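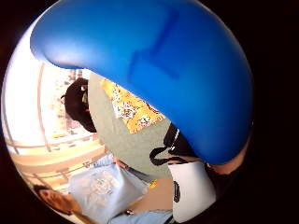 View from a hand-held gripper during a bagging session. Blue glove in the foreground.

Demonstration operators (casual), Nolte project
Zastus, Ternholm site

Zastus is hiring casual operators to record everyday handling tasks for the Nolte project. You will hold a gripper with a camera on it and do the task by hand while it records. The recordings are used to train robot arms at our Tandmont lab. We need 2,000 usable demonstrations by the end of September.

What you will do
Pick up, pass, bag and unpack ordinary items such as shopping bags, cloth, straps and small boxes. Repeat each task at a steady pace, changing the starting position each time. Label each recording on a tablet and flag any that went wrong. After the first month, some operators will move to remote control, driving an arm at Tandmont from a desk at Ternholm.

What we are looking for
Steady hands and patience with repetitive work. You must be able to stand for most of a shift and lift the gripper to shoulder height. Left-handed people are encouraged to apply. No background in robotics or programming is needed. You must be 18 or over and have the right to work in Australia.

Hours and pay
Shifts run from 9 am to 1 pm or 1.30 pm to 5.30 pm, with a paid break in each. We ask for at least 3 shifts a week. Most operators record around 300 demonstrations in their first fortnight. Pay is hourly with casual loading and does not depend on how many you record. Training is paid at the same rate.

Privacy
The camera has a wide view and may pick up your hands, clothing and other people nearby. You will be asked to sign a recording consent form before your first shift.

How to apply
Send a resume and a short note on your availability through the Zastus careers page, quoting Nolte operator. Shortlisted applicants will be invited to a one-hour paid trial at Ternholm.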